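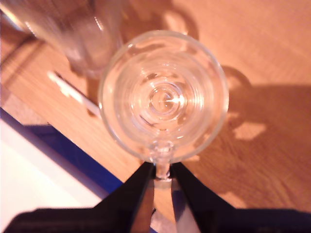
프리다이빙을 시작하고 나서 제일 많이 받는 질문이 "숨 얼마나 참아?"인데, 사실 나는 숨보다 귀가 문제였다. 이퀄라이징, 그러니까 귀 압력 맞추는 그거! 수심 4미터만 내려가면 왼쪽 귀가 꽉 막혀서 더는 못 내려가고 올라오기를 몇 달이나 했는지 모른다. 선생님인 Yanti는 내가 자꾸 고개를 들어서 그렇다고 했다. 바닥이 궁금하니까 자꾸 쳐다보게 되는데, 그러면 목이 펴지면서 공기 길이 좁아진다는 거다. 와인잔을 바로 위에서 내려다보면 동그란 테두리 안으로 물결 같은 고리가 겹겹이 보이지 않나. 나한테는 부이 아래로 내려가는 기분이 딱 그렇다. 고리 한가운데로 빨려 들어가는 느낌! 그러니 안 보고 싶겠냐고요. 그래도 참아야 한다. 시선은 줄에, 턱은 당기고.

6월에 Minari 풀에서 처음 제대로 연습을 했다. 이름이 귀여워서 골랐는데(미나리라니) 물도 따뜻하고 레인도 한산해서 초보한테 딱 좋았다. 첫날은 마스크 쓰고 줄만 잡고 천천히 내려가는 것만 반복했다. 발부터 내려가면 귀가 훨씬 잘 뚫린다. 머리부터 내려가면 갑자기 안 된다. 같은 귀인데 왜 이러는지 억울했지만, 공기가 위로 가려고 하니까 거꾸로 있으면 당연히 더 어렵다고 한다.

집에서 하는 연습도 있다. 코를 잡고 혀뿌리를 밀어 올려서 공기를 귀로 보내는 건데, 나는 하루에 100번씩 했다. 설거지하다가도 하고 드라마 보다가도 하고. 처음에는 볼만 빵빵해지고 아무 소리도 안 나더니 어느 날 '뽁' 하고 양쪽이 같이 열렸다. 너무 신나서 그날은 자기 전까지 계속 뽁뽁거렸다. 혹시 따라 할 분들, 배에 힘줘서 세게 불지는 마시길. 나는 욕심내다가 다음 날까지 귀가 먹먹했다.

장비 얘기도 조금. 마스크는 Dudard에서 나온 작은 걸로 바꿨다. 안쪽 공간이 작으면 마스크에 넣어 줘야 하는 공기도 적어서 나처럼 숨이 아까운 사람한테 좋다. 다만 코 잡는 부분이 좀 뻣뻣해서 장갑 끼고는 잘 안 잡힌다. 핀은 아직 빌려 쓰는 중. 롱핀은 예쁜 게 너무 많아서 한번 보기 시작하면 새벽이 된다. 수트는 3밀리인데 입술이 금방 파래지는 편이라 겨울엔 두꺼운 걸로 알아봐야 할 것 같다.

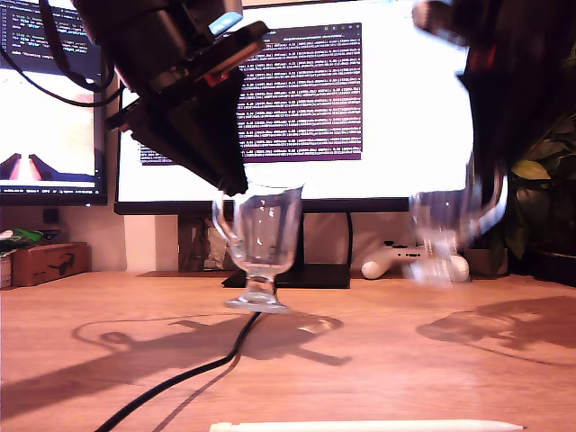

Puspita한테 이런 얘기를 늘어놓았더니 귀가 안 되는 날은 그냥 안 되는 날이니까 미련 갖지 말고 수평으로 잠영이나 하라고 했다. 자기도 감기 끝물에 무리해서 들어갔다가 한참을 고생했다면서, 수심은 어디 도망 안 간다고. 맞는 말인데 막상 풀장까지 가면 그게 참 어렵다. 입장료도 냈고, 수트도 낑낑대며 입었고, 줄은 눈앞에 있고.

그래도 지난번에는 말을 들었다. 두 번 내려가 보고 왼쪽이 뻑뻑하길래 바로 접고 얕은 데서 놀았다. 덕분에 오리발 차는 자세를 봐 달라고 할 시간이 생겼는데, 나 무릎을 엄청 굽히고 있더라. 영상 보고 충격! 자전거 타는 줄. 허벅지부터 크게 차라는 말을 그렇게 들었는데 머리로만 알고 있었나 보다.

그리고 드디어 자랑. 엊그제 머리부터 내려가서 15미터를 찍었다!! 줄 끝에 달린 테니스공을 손으로 건드리고 올라왔는데, 올라와서 회복 호흡하는 내내 실실 웃음이 나서 혼났다. 버디 해 준 Arif도 옆에서 오케이 사인 빨리 하라고 난리였다. 별로 대단한 수심이 아닌 건 알지만 나는 그날 저녁밥을 두 그릇 먹었다.

다음 목표는 바다다. 바다는 파도도 있고 물도 차고 배 멀미까지 있다는데, 일단 멀미약부터 사 놨다. 다녀오면 또 쓰겠습니다. 혹시 왼쪽 귀만 안 되다가 뚫린 분 계시면 댓글로 비법 좀 알려 주세요.

카테고리: 물놀이 일기 | 태그: 프리다이빙, 이퀄라이징, 초보다이버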